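Standing Room Only
What a good wood floor and a desk on legs do to each other, and to you
August issue, Home and Work

I was against the parquet, and I would like that recorded somewhere.
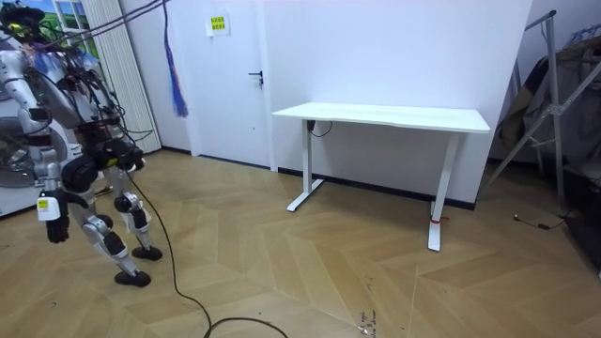 My position, when we took over the room in Lornia, was that a workroom should have a floor you can ignore. Gray, for preference. Something that came on a roll. You drop a screwdriver on it, you pick up the screwdriver, and the day goes on. Instead we inherited pale wood laid in V shapes, in a pattern that makes every visitor stop in the doorway and say either "herringbone" or "chevron," depending on which one they learned first.

For anyone who has so far been spared this conversation: in herringbone, the boards are plain rectangles, and the end of one butts against the side of the next. In chevron, the ends are cut at an angle and meet point to point in a straight line. The difference is obvious once you've had it explained and vanishes again within the hour. I have lost two lunches to it. A man who came to read the meter stayed to give his view.

The pattern also does something to furniture. On a floor from a roll, a desk goes where the outlet is. On zigzags, a desk has to be straight with the wall and straight with the points, and in a building of any age those are different kinds of straight. We put our standing desk against the back wall, in white, and then spent most of an afternoon in February nudging it a hair at a time. It is now parallel to the wall. If you squint along the floor it looks as though it was delivered during a mild earthquake.

The desk is an Evadar, and it came with a booklet of 74 pages, most of them telling you in several languages to stand up sometimes. I had expected to resent it. Standing desks attract the sort of person who brings them up, and I was afraid of becoming one, as I evidently have. What the booklet leaves out is how much you notice a floor when you're standing on it for a living. A person in a chair has wheels between himself and the problem. A person on his feet knows which board creaks, and shifts his weight off it during phone calls.

He also knows where the marks are. Wood this light hides dust well and hides nothing dark at all. Rubber soles leave their little commas. Grit comes in on shoes, collects wherever people turn around, and gets ground in by the next person to turn around. The usual advice is to sweep before you mop, mop with far less water than you'd like, and keep a soft pad under anything with legs. I follow the first two.

Scuffs are a hobby of their own. A dry cloth takes off more of them than you'd think, and a clean pencil eraser gets a good share of the rest. Past that you are into products. I've been through a tin of Fang, a paste whose label has a wolf on it and whose smell suggests the wolf was an ingredient. It worked on the mark and also on the shine, so that I now had a dull spot exactly where the mark had been, only larger.

Beyond the tin lies refinishing. Usico, who do floors in our part of town, sent a written quote for sanding and sealing that came to $1,540, with the furniture to be moved by the client. I read that last line several times. The desk took an afternoon to get nearly straight and I am not going to go through it again for the sake of a few commas.

Cables are the part no floor guide covers. People who write about beautiful floors seem to live without electricity. In a working room, something always has to run across the boards to something else, and a black cable on honey-colored wood is the first thing anyone sees. Tape is the obvious answer and the wrong one, because it takes finish with it when it comes up. Leave a gentle curve in the line, keep it clear of the doorway, and lift it when you sweep.

I've been asked whether I would choose the floor again, by people who forget that I never chose it. I would still like the gray roll. I did price one, and then I stood at the desk with the samples in my hand and looked down for a while, and put them in a drawer. They're still in there, under the booklet.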